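Serving Bread from a Tray

Spacing
Leave a gap between pieces wide enough for one tong head. Place tall loaves near the middle and small buns toward the rim, where a low approach is possible. A tray set diagonally to the place setting is easier to reach from both sides.

Tongs
Use metal tongs with wide, slotted ends. Grip buns across the sides at mid-height — pressure on the top dislodges seeds and marks the glaze. Lift straight up before moving sideways.
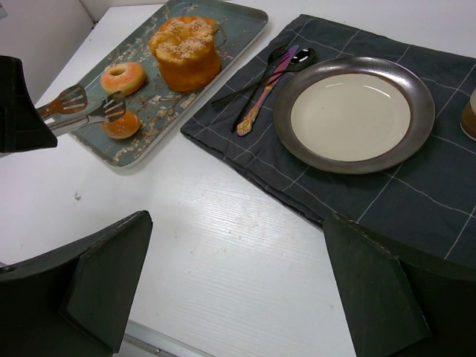 Seeded loaves
Support a flared top from beneath. Cut with a serrated knife on a board, never on the tray, as the blade scores printed surfaces.

Cleaning
Brush off crumbs and seeds first. Wash in warm water with a soft sponge, then dry along the inside of the rim.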